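How a Computer Adds Numbers

Science Pages for Grades 4 to 6
Written by Enikő Kovács

A computer does not know what a number is. It has parts that can be on or off, and it treats each on or off as a digit. An off part stands for 0. An on part stands for 1. One such digit is called a bit.

Counting with two digits

People count with ten digits, 0 to 9. When we run out of digits, we start a new column to the left. The columns are worth 1, 10, 100 and so on.

A computer has only 0 and 1, so it runs out of digits sooner. Its columns are worth 1, 2, 4, 8, 16, 32, 64 and 128. Each column is worth double the one to its right. This way of writing numbers is called binary.

The number 5 is one 4 and one 1. In binary it is 101.
The number 76 is one 64, one 8 and one 4. In binary it is 1001100.
The number 199 is 128 + 64 + 4 + 2 + 1. In binary it is 11000111.

Adding two bits

There are four rules.

0 + 0 = 0
0 + 1 = 1
1 + 0 = 1
1 + 1 = 10

The last rule looks strange. The 10 is binary for two. You write the 0 and carry the 1 to the next column, the same way you carry a 1 when you add 7 and 3 on paper.

Where the adding happens

The adding is done in the processor. On many desktop computers the processor is a flat, square part that sits in a socket on a large board called the motherboard. The motherboard carries signals between the processor, the memory and the other parts.

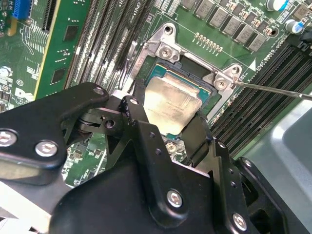
Switches that follow rules

Inside the processor are very small switches called transistors. A few transistors joined together make a gate. A gate takes in bits and gives out a bit.

An AND gate gives 1 only if both of its inputs are 1.
An OR gate gives 1 if at least one input is 1.
An XOR gate gives 1 if its two inputs are different.

Look at the four rules again. The digit you write down matches the XOR gate. The digit you carry matches the AND gate. Put the two gates side by side and you have a half adder. A full adder can also take in a carry from the column before it.

Try it

Write 76 and 5 in binary, one under the other, with the right-hand columns lined up. Add them using the four rules. Your answer should be 1010001. Check it: 64 + 16 + 1 = 81.

Words to know

Binary: a way of writing numbers with only 0 and 1
Bit: one binary digit
Gate: a group of transistors that follows one rule
Carry: a digit moved to the next column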